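Warkard library reopens its ground floor in January

The ground floor of the Warkard public library will reopen in January after a repair job that closed it for most of the fall. The upstairs reading room stayed open the whole time and will keep its current hours until then.

Work began after a water pipe failed under the main desk and soaked the floor in the children's section. The library board hired Pruder, a local contractor, to replace the pipe and the flooring. The town paid for the pipe. The flooring came out of the building fund.

Staff moved 1,372 books to a storage unit on Mendonça Street. Of those, 672 were picture books, and most will be back on the shelves by opening day. Another 42 were too damaged to keep and have been reordered.

"People kept asking for the same few titles and we had to say they were in a box," said Rosângela Marinho, the branch manager. "We'll be glad to stop saying that."

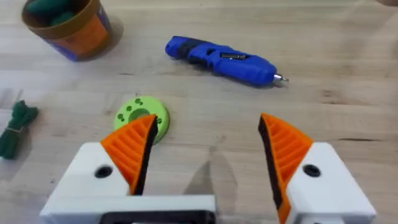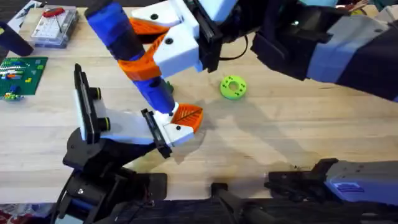 All three pictures show a light wooden tabletop.

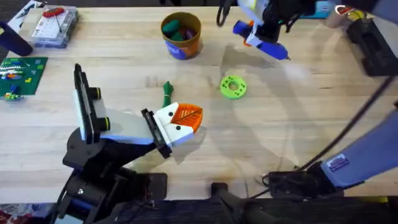 The new layout puts the returns slot next to the side entrance and adds seating for 60 people. The Drarnero meeting room can be booked again from opening day, with evening bookings ending at 8:30 p.m. Groups that held a regular slot before the closure have first choice of times and should contact the desk upstairs.

Late fees on books borrowed from the ground floor before the closure have been dropped. Returns are being taken upstairs for now.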